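Rianne Smits wrote:

> Is anyone still mending their jeans, or do you all toss them? Mine tore on Saturday.

Still mending! I do the pockets first, small backstitches in yellow thread. 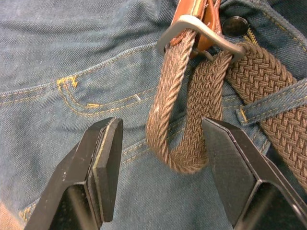
Faded denim, yellow pocket stitching

Thread matters more than people think (I buy the 400-yard spool from Dromside and it lasts me roughly forever). 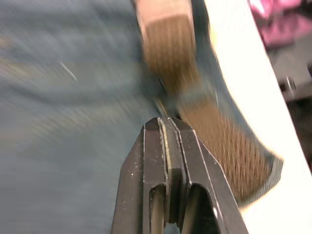
For knees I cut the patch two inches bigger all around and wash it first, or it'll pucker. 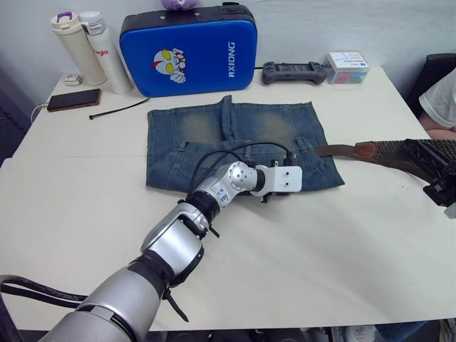 Want my spare patches? I've got four.

Yichen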